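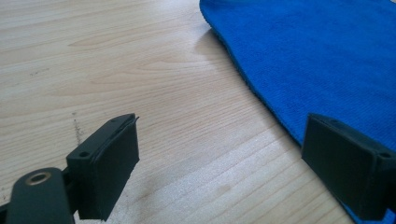
Pangilinan, dataset maintainer, Plerna

Plerna laptop returns notes — README

Last updated March 16, 2018. Second release. Replaces the one from July, please delete your old copy, the columns have moved.

What it is

1,712 short records on laptops and tablets sent back to the Satusska online shop. One row per return. Each has the model family, the age of the machine in months, what the buyer said was wrong, what the bench found, and what was done in the end. Text is in English. Bilavwood did the repair side, so the bench column is in their wording, not the shop's.

Why we made it

Wanted to see how often the complaint and the fault match up. Shop says "screen broken", bench says loose cable. Needed a set where both sides are written down. Couldn't find one so made one.

Files

returns.csv — the main table
faults.csv — 79 fault codes with a one-line meaning each
sample.csv — first 500 rows of the main table, for trying things out
changes.txt — what moved since the first release

All UTF-8, comma separated, quotes round any text field. Opens fine in a spreadsheet but watch the order numbers, some start with a zero and get eaten. Import that column as text.

Columns, main table

order_no — scrambled, same machine keeps the same number if it came back again
family — our grouping, not the maker's
age_months — from date of sale, blank if the reciept was missing
complaint — buyer's words, names and addresses taken out
bench_note — free text, often very short
code — up to 2 per row, split with a semicolon
outcome — repaired, swapped, refunded, sent back as is

Known problems

Bench notes are uneven. Early ones are full sentences, later ones are more like "hinge, done". Don't read anything into length.

Battery codes got split halfway through. Old rows still use the old code. There is a mapping at the bottom of faults.csv, use it before you count anything.

"No fault found" covers too much. Could be a real fault that didn't show up on the bench, could be a buyer who changed their mind. We left it alone.

One shop only. Says nothing on how reliable a make is in general, so please dont rank brands with it.

Use

Free for study and teaching. Ask first if it's going in a product. Credit as "Plerna returns notes, second release".

Fixes

Send the order_no and the column, plus what you think it should say. No need to send the whole file back — a line or two is enough. Corrections go in the next release, not patched into this one.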